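Goodbye to the registry window at Gurkbridge

I went back to Gurkbridge College last month for the first time in ages, and I'm glad I did, because I'd have been cross to miss it. They've named the old registry after Dindo Evangelista, who ran the place for most of my adult life and quite a bit of everybody else's.

If you studied at Gurkbridge you'll know the window I mean. Ground floor, Griffiths Building, end of the corridor that always smelled of floor polish. You queued there to enrol, you queued there to change your course, and in my case you queued there to ask (in a very small voice) whether it was too late to hand in a form that had been due in February. It was too late. Dindo took it anyway, stamped it, and told me to go and eat something.

So the college has put a plain brass plate by the window, with his name and the word Registrar, and that's it. He'd asked for no dates and no motto. There were 218 of us squeezed into the hall for the do afterwards, and the catering had clearly been ordered for fewer, so I can report that the sausage rolls were excellent right up to the moment I got to the table.

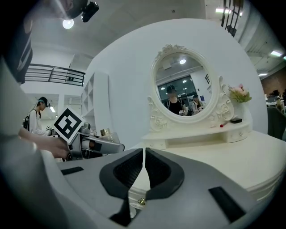

The principal spoke first and kept it short. Then came three former students, one from each of the decades he'd worked there, and they were much better value. The first had come all the way from Trorkau, where she now teaches chemistry. She told us she'd arrived at Gurkbridge with one suitcase and the wrong certificates, and that Dindo spent a whole afternoon on the telephone to her old school until somebody found the right ones in a cupboard. The second, a chap who fits kitchens these days, never finished his course at all. He said Dindo wrote to him every year for six years to say his place could be reopened if he fancied it. He never did fancy it, but he kept the letters, and he'd brought them along in a carrier bag.

I'll admit I had a bit of a wobble at that point, and so did the woman next to me, who turned out to have been two years above me and remembered my terrible hat.

Dindo himself was born on the coast at Stalomari, the youngest in a family of boatbuilders, and came over to train as a bookkeeper. He took a temporary job in the college accounts office to cover someone's leave, moved along the corridor to the registry when that ended, and stayed. He told me once that he'd only meant to stop until the summer. When he started, all the student records were on cards, in long drawers that stuck in damp weather, and he knew his way round those drawers so well that people stopped bothering with the index. I went in once to get my address changed and he had my card out before I'd got as far as my surname!

The cards were part of the evening too. The college has been sorting through them, and 837 from his first years have been boxed up for the archive. The personal bits are staying private, quite rightly, but they'd put out a few blank ones with his handwritten headings, beautiful upright capitals, all in green ink. I'd forgotten the green ink. My own enrolment letter was signed in it and I've still got that somewhere, probably in the loft with everything else.

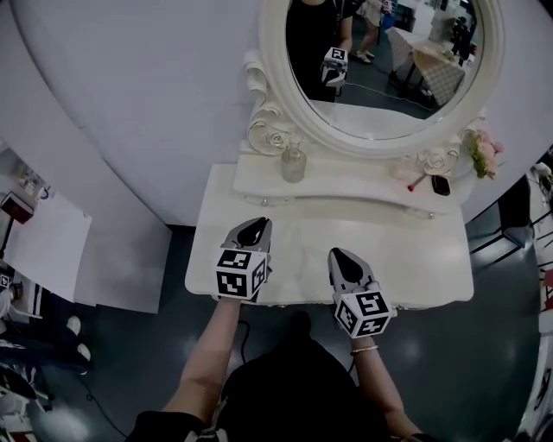 There's some money involved as well, which I think matters more than the plate. Old students have been chipping in since he announced his retirement, and the fund will pay a grant of £700 a year to one new student who's short of cash for books, travel or rent. It's called the Evangelista Grant and there's no essay to write. You fill in one side of paper and hand it in at the window. Dindo insisted on the one side of paper. He said he'd read enough long forms for one lifetime and didn't see why his successor should suffer.

He spoke last, and not for long. He thanked his wife, and the porters, and the heating engineer (loud cheer from the back), and then he read out a list of excuses he'd been given for late forms over the years, without names. I'm fairly sure mine was on it - the one about the ferry - and I kept my eyes firmly on my plate.

I caught him by the coats on the way out and asked what he was going to do with himself now. He's going back to Stalomari for a long visit, he says, to help his nephew with a boat that's been half built for years, and after that he'd like to learn to cook something other than rice and eggs. He did ask what I was up to. Then he wanted to know if the college had my new address. It hadn't, so he found a scrap of paper and I wrote it down for him.

Applications for the grant open at the start of the autumn term. Forms are at the registry window, mornings only, and anyone wanting to add to the fund can ask there too.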